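### 4.3 Checking marker tracking before an export

Work through this section once the head and gripper streams have been imported into Undard and the clocks have been matched. You need the camera calibration files from section 3. If they were made before the October release, run the converter first.

1. Open the session in the **Streams** panel and tick both the head view and the gripper view.
2. Set **Marker family** to the one printed on your cubes. The setting is saved with the project, so it carries over to later sessions.
3. Enter the printed edge length of a single marker. Do not include the white border.
4. Press **Detect**. A session of 3000 images per stream takes 18 minutes on the office machine.
5. Step through the result with the arrow keys. Stop wherever the pose line changes colour.

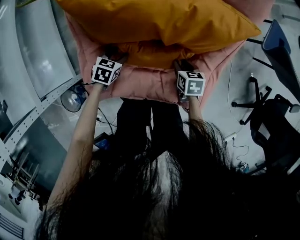
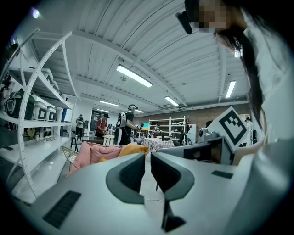
6. For each stop, open **Faces** and read the reprojection error. Faces with a high error can be switched off one at a time. The pose is solved again from those that remain.
7. Where a marker is lost for 10 images or fewer, choose **Bridge**. For anything longer, choose **Split** and let the planner treat the parts as separate paths.
8. Press **Write poses**. The file goes into the `britach` folder beside the session.

> **Note:** Hair, sleeves and soft goods can cover part of a marker without hiding it fully. The detector may then report a valid ID with poor corners. Raise **Corner check** from low to medium if this happens often.

> **Caution:** Do not use **Bridge** across a grasp or a release. The filled-in path is smooth and will hide the moment of contact from the training job.

**If detection stops early**

Error 394 means that the calibration file and the stream have different image sizes. Load the right file and start again from step 4. Settings made in **Faces** are lost when you do this, so export them first with **Save mask**.

Pose files written by the older Nordin plug-in can be read but not edited. Changes to the file layout go through Dong-hyun Um. Questions about the planner go to Pantelis Chatzigeorgiou.

Section last revised 1 December 2022.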